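Screw Driving Fault, Bench 6: Gallery

Posted 2022-07-29 by Feng-yi Chou

The Skodeck cell drives screws into gripper housings with an ordinary handheld electric screwdriver held by the arm. In the last long run it stripped 11 screw heads out of 74 and marked two housings badly enough that we scrapped them. Rostislav Brabec and I spent most of a day on the fault. Notes go with the pictures, for anyone at Joltberg or Nieminen running the same setup.

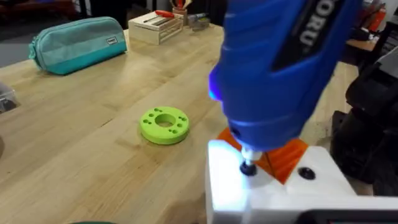 2 min read

The bit in a screw head on the white printed housing, with the orange plastic piece behind it. Once the bit is in the recess, the arm has to follow the screw down at the same rate it turns. Ours fell behind. The bit rode up, slipped, and chewed the head while the program still counted the screw as done.

We blamed the bit first and changed it. The next batch had the same trouble. Then we lowered the driver speed, and the heads lasted longer but still stripped.

The cause was in the grip. The tool was creeping up in the gripper under load, up to 6 mm over a full batch. The arm had no idea, so every screw got a little less push than the one before. Rostislav found it by putting a strip of tape on the tool body and checking it after each housing.

There was a second problem, and I count this one as a safety matter. When the bit slipped, the Drumon controller saw low torque and kept the motor running for its full timeout. If the arm lifted on schedule, the driver came away from the part still spinning. Nobody was hurt. I had reached in to pull a housing on an earlier run, and I should have stopped the cell first. 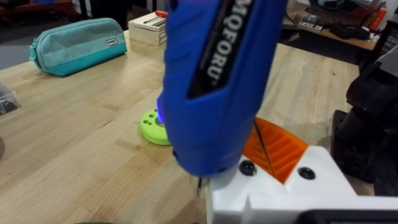

Changes made so far: new rubber pads on the gripper fingers, a hard stop behind the tool, and a torque check that ends the cycle if the reading drops early. The arm now waits for the motor to stop before it lifts. Hands stay out until the cell has been stopped at the switch, including for a quick look.

We ran 40 screws after the changes with no stripped heads. The tape mark had not moved. The pads will wear, so they are on the list to be checked again in November. If you see rounded heads on your own cell, mark the tool body before you order more bits. Rostislav has the drawing for the stop and will send it on request.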